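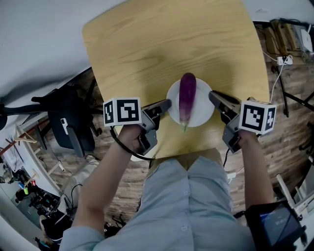 Do you need to salt an aubergine before cooking it?

For most dishes you can skip it. The ones sold now are far less bitter than they used to be, so if you're roasting, grilling or making a curry, just cut and cook. I do still salt for frying, as the slices soak up less oil. Give them 20 minutes in a colander, rinse quickly and pat very dry with a clean tea towel.

Choosing a good one
Pick it up! It should feel heavy for its size, with tight shiny skin and a green cap that still looks fresh. Press gently with your thumb and the flesh should spring back. A dull, wrinkled one will be full of hard brown seeds and no amount of cooking rescues it.

Keeping them
They hate the cold. A cool larder shelf suits them well for a day or two, and after that the top shelf of the fridge is best. Keep them away from bananas and tomatoes, which make them go over faster. In July, when the market at Drirthorpe sells them at 99p each, I buy far too many, roast the lot and freeze the flesh in tubs (it goes mushy, but for dips you want mushy).

Roasting for dips
My favourite way by miles. Prick the skin all over with a fork or it can burst in the oven, and I have cleaned that oven. Put it on a tray at your hottest setting for almost 45 minutes, turning once, until it has slumped completely. Let it drain in a sieve, then mash with garlic, lemon, tahini and salt. Dalia Benjelloun wrote in to say she adds a pinch of cumin and 2 spoonfuls of thick yoghurt, and oh, it's lovely!

Frying without the grease
Get the oil properly hot before the first slice goes in, and don't crowd the pan. Or brush the slices with oil on both sides and bake them at 200C on a lined tray, which uses much less and leaves your hands free for the sauce.

Stopping the browning
Cut flesh darkens quickly. A bowl of cold water with a squeeze of lemon holds it while you chop the rest. Use a stainless steel knife, too, as old carbon blades turn the edges black.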